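## Water shutoffs and the new meters at Telldale

2026-07-15

The replacement of water meters in the Telldale buildings starts on the Fidden Street side and moves toward the river. There are 221 apartments on the list. The contractor, Pokik, expects to finish before the heating checks in November, and has asked us to pass on what residents need to know.

Each apartment gets one visit. The crew needs access to the cabinet under the kitchen sink and, in the older units, to the panel behind the bathroom door. Please clear both the evening before. If you can't be home, leave a key at the office and sign the key sheet. Keys left in mailboxes will not be used.

The water goes off for a whole stairwell at a time, usually for about 20 minutes per apartment. A notice goes up by the mailboxes two days ahead with the hours for your stairwell. Fill a pitcher for drinking and a bucket for the toilet, and make your coffee early. Turn off the dishwasher and washing machine at their own valves as well as at the wall. Machines that fill while the line is empty can throw an error and stop mid-cycle.

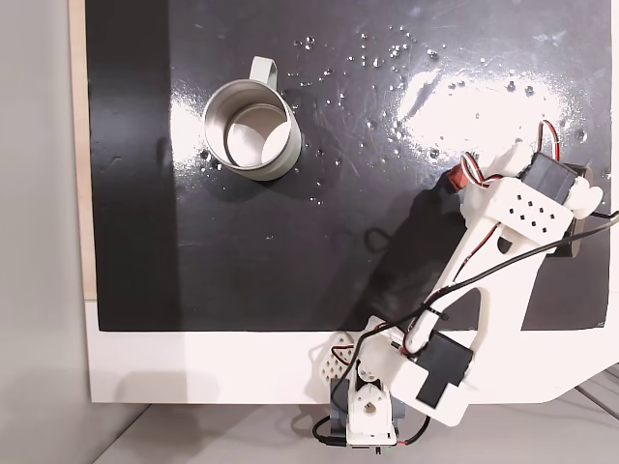 **Oğuzhan Kozan**
Building services coordinator

When the water comes back, run the cold tap in the bathtub first, with no aerator or shower hose in the way. It may spit air and run brown for a short time — this is rust shaken loose from the risers. Let it go clear before you open the kitchen tap. Leave the hot side closed until the cold is clear, so the sediment doesn't end up in the water heater. If the flow in the kitchen is weak afterward, unscrew the aerator and rinse out the grit.

Check under the sink that night and again the next morning. A damp ring around the new fitting should be reported to the office the same day. Please don't tighten the nut yourselves. The seal on it is numbered, and if it breaks, Pokik has to come back and log the meter again.

The new meters are read from the hallway, so the yearly reading cards will stop once your stairwell is done. Your last reading on the old meter is written on the slip the crew leaves with you. Keep it until the next statement comes and compare the two figures. Billing stays with Cele under the same account number, and your monthly advance does not change this year.

Residents on stairwells with a shared laundry room should note that the room will be locked on the day of the work. The sign-up sheet for that day has been taken down, and anyone who had a slot can choose another at the office.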